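Heated Floor Mat Systems: Frequently Asked Questions
Wornisden Series, all sizes

Before you order

What is the difference between a mat and loose cable?
The heating element is the same. In a mat, the cable is fixed to a mesh at a set spacing. Loose cable is supplied on a spool and is spaced by the installer with strips or a membrane. Mats are faster to lay in rectangular rooms. Loose cable is the better choice where the room has a bay, a column or a curved wall.

How do I work out which size to buy?
Measure the free floor area only. Leave out the tub, the shower tray, the vanity if it sits on the floor, and any built-in cabinet. Choose the mat that is equal to or smaller than the result. A mat that is too large cannot be trimmed, and the surplus cannot be folded under itself.

Can I cut the mat?
You can cut the mesh. You cannot cut the heating cable at any point. Cutting the mesh between runs allows the mat to be turned at a wall and brought back in the other direction. A mat with a cut or shortened heating cable must not be energized, and the warranty is void.

Which floor coverings are suitable?
Ceramic tile, porcelain and natural stone are suitable without restriction. Engineered wood and vinyl are suitable if their manufacturer permits underfloor heating and the floor sensor limit is set to match. Solid wood and thick carpet are not recommended.

Installation

Who can install the system?
Laying the mat is within the ability of a competent tiler. Connection to the supply must be made by a licensed electrician and must be protected by a ground-fault device. Check with the local building department before work starts. Some require an inspection before the mat is covered.

What tests are required?
Measure the resistance of the element and its insulation three times: when the mat comes out of the box, when it has been laid, and when the tile is down. Write each reading on the warranty card. The element reading must agree with the value printed on the label at the cold end of the mat, within the tolerance given there. If it does not, stop work and call support.

Where does the cold lead go?
The cold lead runs from the mat to the thermostat box in conduit. The factory joint between the heating cable and the cold lead must be on the floor, fully covered with thinset. It must not be placed in the wall or in the conduit. The cold lead may be shortened. It may be extended only with the Wornisden splice kit.

How is the floor sensor placed?
Place the sensor midway between two runs of heating cable, at least 6 inches inside the heated area. It must not touch or cross a heating cable. Run it in its own conduit so it can be replaced without lifting tile. Seal the end of the conduit with tape to keep thinset out.
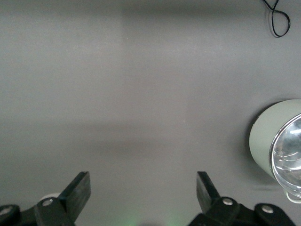
Ryu wrote in to ask whether the sensor lead can share a conduit with the cold lead if both are rated for the same voltage, as the wall in question has room for only one chase. The chase may be shared, but the conduit may not. Fit two conduits side by side. Induced noise from the supply conductors can cause the thermostat to read high and shut off early.

Can I walk on the mat before it is covered?
Avoid it. Where it is necessary, lay cardboard over the mat and wear soft-soled shoes. Do not set buckets, tile boxes or tools on the cable.

How long before I can turn it on?
Wait until the thinset and grout have fully cured. The waiting time is stated on the bag and varies by product. Using the heat to speed up curing will weaken the bond and may crack the grout.

Operation

Which thermostats are compatible?
The Allport and Uvbridge thermostats are both compatible with every mat in the series. The Allport is a manual dial unit. The Uvbridge is programmable. Other makes can be used if they accept a 10 kilohm floor sensor and are rated for the full load of the mat.

The thermostat shows fault code 7. What does it mean?
Code 7 means an open sensor circuit. Turn off the breaker, remove the faceplate and confirm that both sensor wires are tight in their terminals. If they are, disconnect them and measure the resistance of the sensor. An infinite reading indicates a broken lead.

The floor feels cool at the edges. Is this a fault?
No. Heat spreads only a short distance beyond the outermost cable. A cool border along the walls is normal.

Does the system need insulation board?
It will work without it. Over a concrete slab the warm-up time is considerably longer without board, and more of the heat goes down into the slab. Over a wood subfloor the difference is smaller.

Warranty and parts

How do I register?
Return the card or use the online form. You will need the serial number, the three sets of test readings and the name of the electrician. Registration must be made in the name of the property owner.

What are the part numbers for replacements?
Floor sensor: part 831. Splice kit: part 3375. Both are stocked by distributors and can also be ordered direct. The splice kit includes heat-shrink sleeves and crimps for one joint.

Is the warranty transferable?
Yes. The new owner should send support the serial number and proof of purchase of the property. The remaining term carries over unchanged.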